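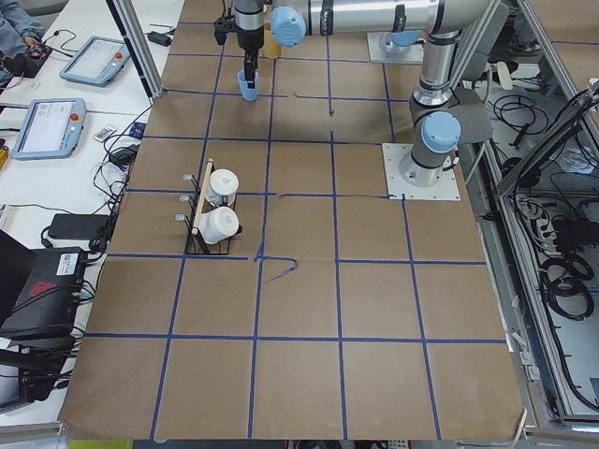

Two arms will be enough to start with, according to Lanying Duan, and a third should wait until the Ullstead site has staff trained to run it. Garneck had asked for 6 in its draft equipment plan. The revised version keeps 2 for cup and mug handling trials and sets aside $2,000 for spare grippers and cables - plus $500 for tape, paper and other bench supplies. Guangming Xiong is collecting quotes for the service contract. A decision on the rest is due in October.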